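# Shared rulebook for two-armed tabletop robots published

Drallmont – A working group led by the engineering firm Branell released a set of good-practice rules on July 19, 2022, for small workplaces that use robot arms in pairs on a single table. The rules cover speed, grip force, the marking of work areas, and the records a site should keep when a program is changed.
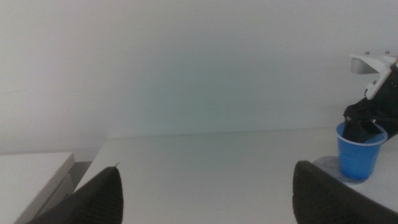

The document runs to 45 pages and is free to download. It was written over two years with help from Stitico, a software company, and Dreßler, a maker of mounts and fixtures. Branell said the text is meant for labs, repair shops and small packing rooms, where a pair of arms may be set up in an afternoon by people who have other jobs to do.

Larger plants usually have their own safety staff and written procedures. Smaller sites often work from the manual that came with each arm, and those manuals mostly treat the arm as if it were alone on the table. The new rules deal with what happens when one arm reaches into space the other is using.

The main requirement is a shared zone. Any part of the table that both arms can reach must be drawn on a plan and entered in the control software. Only one arm may move at full working speed inside the zone at a time. The other must be stopped or held to a slower speed set in advance by the site. Where a task needs both arms in the zone together, such as one holding a container while the other works inside it, the site must write the task down as a joint task and test it with empty containers first.

Grip force gets its own chapter. The group asks sites to start from the lowest setting that holds the object and to raise it in small steps. Thin-walled items are treated separately from rigid ones, and the same program may not be used for both without a new test. Liquids may be added only after a joint task has been run 8 times in a row without a drop, a crush or an unplanned stop.

Another section deals with brackets, mounts and other parts fixed to a gripper after delivery. Under the rules, an added part counts as part of the arm. Its size has to be entered in the software so that the other arm keeps clear of it, and its screws must be checked by hand at the start of each working day. Dreßler said it had pushed for the daily check after hearing from customers whose fittings had worked loose over several weeks of use.

Cameras mounted on a wrist are covered as well. A site that relies on one to place or pick up objects must keep the lens clean and repeat the alignment test whenever the camera is moved or bumped. The rules advise keeping the work surface clear of anything the task does not call for. They also ask for even lighting, and for cups, trays and similar items to differ clearly in color from the table – a pale container on a pale surface is listed among the setups to avoid.

The shortest chapter may cause the most work. It asks each site to keep a change log, on paper or in a file, with a line for every change to a program, a mount or a speed limit. Each line should give the reason for the change and the test that followed it. Logs are to be kept for 2 years.

Stitico has written a template for the log and a checker that reads a table plan and points out overlaps that have not been marked. Both are free for sites with fewer than 8 arms. The company said the checker does not replace a walk around the table, and the rules say the same in their opening pages.

The group tried out a draft at workshops in and near Drallmont, collecting records from 2000 joint tasks. Most of the unplanned stops in those records came from one arm waiting for a signal that the other had already sent. Contact between the arms was less common and mostly happened after a mount had been changed and the software had not been updated. The sections on signals and added parts were rewritten as a result.

Some comments on the draft were not taken up. Several workshops wanted one fixed speed limit for all shared zones. The group decided against it, saying the right figure depends on the weight of the arm and the load it carries. The final text gives a method for working out a limit and leaves the number to the site. A request to cover arms on moving bases was also turned down – those will need a separate document, and no start date has been set for it.

The rules are voluntary and do not replace local law or the instructions supplied by a manufacturer. Where the two differ, sites are told to follow the stricter one. There is no certificate, though a site may state that it follows the rules if its plan, test records and change log are complete and open to visitors on request.

Branell will take written comments on the first edition until the end of October. Corrections to the text will be posted with the download, and sites that sign up for notices will get them by email.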